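Return to the Trillton office: arrangements for shared desks

The Trillton office will reopen to staff on a limited basis following its closure in April. Managers have agreed that no more than 16 people may work in the building at any one time, and that desks will be booked in advance. Staff who are able to work from home should continue to do so unless they have agreed other arrangements with their manager.

Bookings open on August 23, 2020 and may be made for a morning, an afternoon or a full day. Requests should be sent to the office team with the name of the person attending and the hours required. Colleagues who normally work at Kasulholm may also book a desk at Trillton, but must first tell their own site so that the attendance record is correct. A booking that is no longer needed should be cancelled promptly.

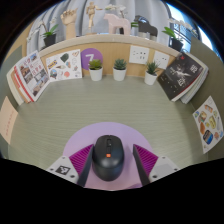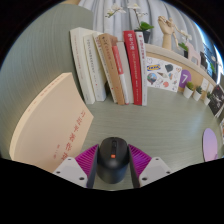
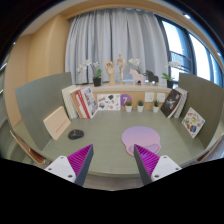

Cleaning of shared areas will be carried out by Lolance under a revised contract. Door handles, stair rails and kitchen surfaces will be cleaned twice during each working day, and all floors will be cleaned in the evening. Individual desks remain the responsibility of the person using them. The desktop and any items handled during the day, such as a black computer mouse of the kind shown, should be wiped before the desk is given up. Cloths and spray will be kept beside the printers on both floors. Papers and books should be taken home or placed in a locker, and anything left overnight will be moved to the post room.

Meeting rooms will stay closed for the present, with the exception of the Manalo Room, which may be used by up to two people for a maximum of 90 minutes. The kitchen will be open for hot drinks only. Visitors will not be admitted without written approval from Sverre Lindqvist, Head of Premises, and deliveries should be left at the front desk.

The limit on numbers will be reviewed once the first bookings have been completed. Comments on the arrangements should be sent to the office team, and any change will be announced in this newsletter.

Contact the office team | © 2020 Trillton Staff Newsletter. All rights reserved. | Back to top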